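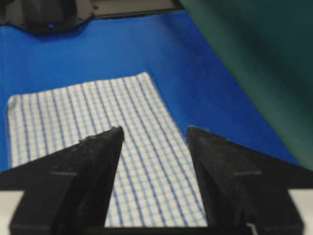 According to Ngan-ling Yip, the checked cloth of Karnness was a kitchen article long before it was a trade good, and its early history cannot be told from merchants' records alone. Most later accounts follow this view, although Eino Hyvönen places the start of household weaving in the town a generation later.

Checked cloth is a woven fabric in which coloured threads cross at set intervals in both the warp and the weft. Where the lines are thin and widely spaced on a plain ground, the pattern is commonly called windowpane check. It is used for towels, shirts and table linen.

Weaving in Karnness was centred on the Lostley mill, which employed 71 people and held 200 looms at its height. Linen was the main fibre until cotton yarn became cheaper. The mill's pattern books, containing 543 samples, passed to the Prirkard museum and were opened to readers in October 2020. A printed catalogue by Ashraf Metwally covers the towel patterns only.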